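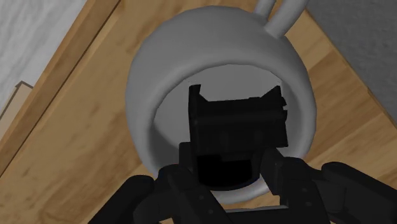 24 November 2018

Slept badly, came to the office in Kavville before the heating was on, and opened the results from the night. The mug task finished 1341 episodes before the machine stopped by itself. I expected 1000, so I can't complain.

What I wanted to know is if the wrist view helps when the mug is big. Until July we trained only with the fixed view, and Meenakshi Pathak always said that this is enough for furniture scenes. Now I have 1185 episodes that I can use, the others have a wrong start pose and I removed them by hand. With both views the policy does better on the mug, with only the wrist view it does worse than I hoped. My explanation is simple: when the gripper is close to the mug, the wrist view is full of gray and black, and there is very little left to tell the network where the handle is. Mug gray, gripper black, it should be easy – but the inside of the mug has its own shadow and I think the network takes this for a finger.

I must check this and not only believe it. Tomorrow I will change the color of the mug and run 600 episodes again, same seeds.

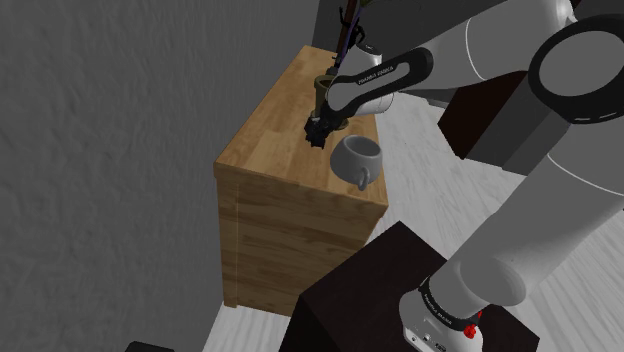 Notes on the cabinet scene

The mug stands near the right edge of the cabinet top and the arm must reach over from its own side. Urmila Thakur asked me why I keep the pot and the plant in the scene. I said that a real room has such things. She wrote it down, so maybe it will come back to me in the Skundcombe meeting.

I also looked at the handle. In this scene it points to the lower right in the fixed view, and I never varied it enough. I should turn the mug at every reset. Small change in the file, but then all the old numbers can't be compared anymore, and the report for Clevico has them already in the table.

Ate lunch at the desk, soup. Wrote to Shehu for more disk space, no answer yet.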